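We use cookies to remember your settings and to count visits. By continuing to read you accept this. Accept | Read our cookie notice

Print this page | Send this page by e-mail

About us

Amley School of Languages is a small private school in Codthorpe. We teach English to adults who live here, and we teach other languages to English people who are brave enough to try. Our house was built in 1862 as a shop for seeds and garden tools, and the old counter still stands in the entrance, where you now sign in for your lesson.

The school was started by Sylvie Melnyk, who came to Codthorpe to work in an office and found that her good marks in English from school did not help her on the telephone. She could read a contract, but she could not understand the man who came to repair the boiler. She asked at the library for a class and there was none at her level, only one for complete beginners. So she put a card in the window of the bakery: "Who wants to practise speaking in the evening? I bring tea." There were 6 answers to this card. The first meetings were in her kitchen, with the chairs from the bedroom and one from the balcony.

I was one of the people who answered. My name is not important for this page, but I mention it because I am asked often why the text on our website is not written by an English person. I learned my English at Amley, now I work in the office of Amley, and Sylvie is of the opinion that our page should show what our students can do. Shirley Pelletier has corrected my commas. She left the rest alone, and she says it is clear enough.

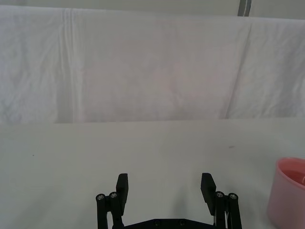
After the kitchen we had a room over the bicycle shop for two winters, and it was cold there. When the seed shop became free, the owner gave us a low rent for the first years on the condition that we painted it and repaired the back stairs. We did both. The painting took the whole of August. Students came after work and learned the words for brush, ladder, bucket and drip, and some of them still remember these words better than anything from the course book.

How we teach

We have small groups, never more than eight people. Each group has one teacher who stays with it for the full course. We do not change teachers in the middle, except in case of illness, and then it is Shirley who comes.

Shirley Pelletier is our head teacher. Before Amley she taught in a secondary school, French and a little Spanish, and she brought with her a very strict idea about homework. It has to be short and it has to be done. A typical homework is to ask a question in a shop and to write down the answer as you heard it, also when you did not understand it. In the next lesson the group tries to find out together what was said. Many of these answers concern carrier bags.

We use a course book in the lower levels, because people like to have something in the hand and to see that they move forward. From the middle level we use it less. There the teacher brings letters from the council, instructions for medicine, recipes, the local newspaper, notices from the bus company. In the highest level the group chooses its own subjects. Last year they read a detective novel, one chapter each week, and there was a serious quarrel about who was guilty.

Speaking is always the largest part of the lesson. We correct mistakes, but we let the person finish the sentence first. I did not like this in the beginning, I wanted to be stopped at each mistake. Later I understood that when I was always stopped I said only the sentences that I already knew.

Grammar is explained in plain English, with drawings if necessary. We do not translate in class. You may of course bring a dictionary, a paper one or on the telephone, and you may look in it when you like.

The courses

English for daily life runs in the morning and in the evening, in five levels. A course is 40 lessons. You can begin at the start of any term, and if there is a free place you can also join later, after a talk with the teacher.

English for work is in the evening only. It is for people who must write e-mails, speak in meetings or prepare for an interview. We practise the interview as a real one, with a table, two people behind it and a person who waits outside the door. Most students are more nervous for this than for the real interview, and they tell us afterwards that this was useful.

The writing workshop is open to all who have finished level three, and to anyone in the town who wants to write better. It includes native speakers. At first there was some doubt if this mixture would work. The foreign students knew the names of the grammar and the English ones knew which sentence sounded right, so they needed each other quite a lot.

French, Spanish and Ukrainian are offered when enough people ask. Ukrainian is taught by Sylvie herself. Please write your name on the list at the counter or send us a message. 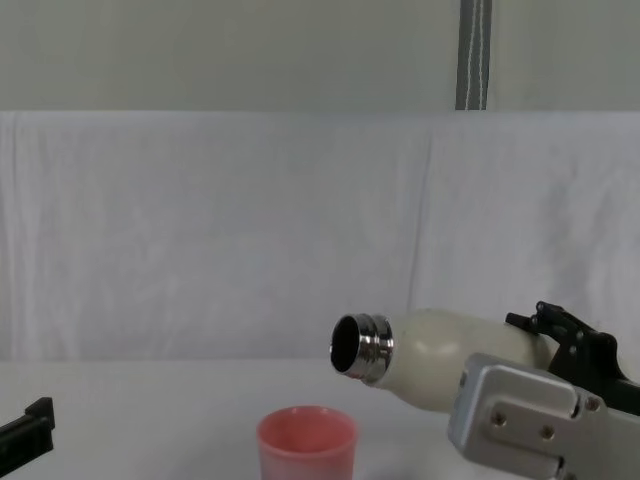 Bottle held on its side, and pink cup on the white table.

The Lerkano evenings

Once a month we have a Lerkano evening. The name comes from a mistake. In the early days a student wanted to write "learn, cook and go" on the poster, he had little space, and his handwriting was not good. The printer made "Lerkano" from it, and we had already paid for the posters. People came and asked what Lerkano was, so we kept it.

The programme is simple. One student cooks a dish from home, or brings it ready, and explains in English how it is made. The others ask questions. Then we eat. You do not need to be a student of the school, neighbours are welcome, and we ask only for a small amount in the tin for the ingredients. If you have an allergy please tell the office before, as the cooks are not professionals and they forget to say that there are nuts.

From these evenings came a small cookery book, which the writing workshop edited. It is sold at the counter. The recipes were tested by other students who had only the text to help them, and the text was changed wherever they went wrong. The dumplings had to be rewritten many times - the word "pinch" caused difficulties.

Our library

On the first floor we have a reading room with books in English and in many other languages. The largest part came from the Shevchuk family, who closed their bookshop and gave us what was left, together with the shelves. We call the room the Shevchuk room. Students may borrow two books at a time, for one month. There is no fine, but Shirley will speak to you about it. 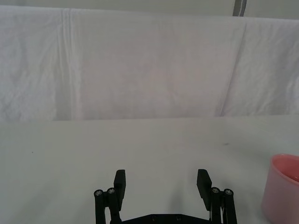
Page last changed: 19th September

The reading room is open whenever there are lessons in the house. It is a quiet room until the evening, and then the conversation groups may use it. If you bring books for us, please ask first. We are glad for novels, children's books and dictionaries that are not too old. We cannot take encyclopaedias any more, also when they are very beautiful.

Fees and help with fees

The prices are on the page "Courses and fees". You can pay at once or in parts. If you have lost your work, or if you came to this country a short time ago and have no income yet, speak with Sylvie. She keeps a certain number of places for this, and she does not ask for many papers. The conversation is private, and your teacher is not told what you pay.

Employers can also pay for their staff. We write an invoice and at the end of the course a short report, which the student reads before it is sent. We do not send reports that the student has not seen.

Before you start

Every new student has a free meeting with us. It takes half an hour. You speak a little, you write a few sentences, and we tell you which group we find suitable. It is not an examination and there is no mark. If you are not satisfied with the group after the first lessons, you can change - come to the office and say so. People wait too long with this because they do not want to hurt the teacher. The teachers are not hurt.

We are not able to help with visas or with housing, although we are asked every week. At the counter you will find a sheet with addresses of advice offices in the town.

How to find us

The school is in the street behind the market hall, the house with the green door. The buses stop in front of the market hall. There is no parking at the house, but bicycles can stand in the yard, please go through the gate and close it behind you. The reading room is upstairs and we have no lift. Two of our classrooms are on the ground floor without steps, and when a student needs this we put the whole group there, so tell us at your first meeting.

The office is open in the morning and again before the evening lessons. At midday it is closed and I am having my lunch. You can leave a message on the machine, slowly please, with your number said twice. I answer all messages, and if you prefer to practise your English with me a little when I call back, I have time for it.

Print this page | Send this page by e-mail

Contact | Cookie notice | © Amley School of Languages, Codthorpe | Back to top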